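Keep-out distance when someone is sitting next to the arm?

parkeno_rig
Writing up house rules for our little arm setup before June and I'm stuck on the seating one. My draft says whoever has the controller stays 700 mm from the gripper, seated or standing. Too fussy? 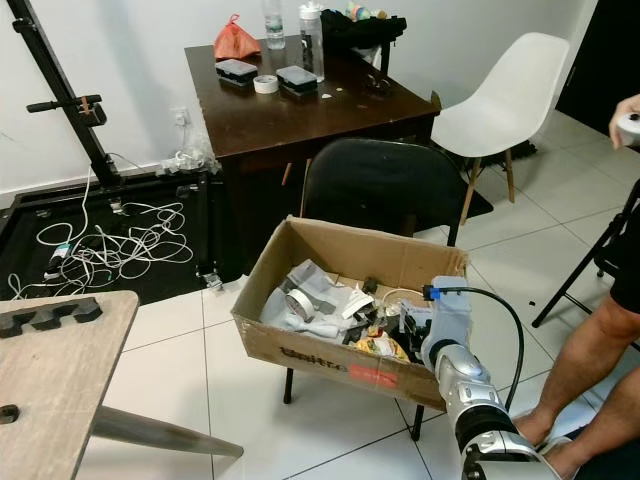 My other rule is closed shoes, always, and I already know I'm going to get grief for that one.

drundham13
Shoes yes, 700 no. Measure from full reach, not from wherever the gripper happens to be! Ours got an extra 195 mm on top of that.

vieira_b
Disagree, we tried that at Trestivwood and people just ignored the tape. A short rule folks follow beats a long one they don't. I'd put cables off the floor first anyway.

parkeno_rig
Ok, full reach it is, and cables go in as rule 2. Keeping the shoes, sorry vieira.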